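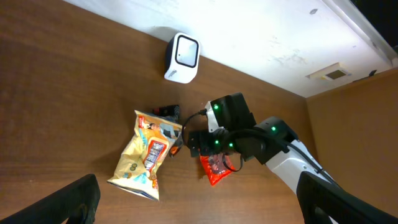
Snack bags on the desk at Stuvton, with one arm's gripper over the small red one.

Home News Local Business Contact

Stuvton weighs a second pair of arms

March 13, 2021

I stopped by Stuvton this week to ask about money, and ended up talking about snacks for most of an hour! The packing outfit already runs 2 robot arms on small bagged goods, and now Manuela Serra, who holds the purse strings, has to decide whether to order 2 more before the quote from Kauppinen runs out in 20 days.

Her worry isn't the arms so much as everything that comes with them (cables, spare fingers, training time, a sturdier bench). "The arm is the easy line on the sheet," she told me. "Then Eero hands me his list." Eero Harju's list is long, I've seen it, and he's asked for $900 in spare gripper fingers alone.

I like Eero's thinking, though. Shiny, crinkly bags are fussy things to pick up, and he'd rather have the spares in a drawer than wait on a delivery. Gavin Mowat over at the Clindham site wants to lease for a year instead and see how the orders look in December. Manuela says she's still pricing that one, and she's got a rival offer from Brundar on her desk too.

My own guess is they'll buy one, lease one and argue over the bench - but I've been wrong about Stuvton before. The budget meeting is next week, and I'll post the numbers as soon as Manuela lets me have them.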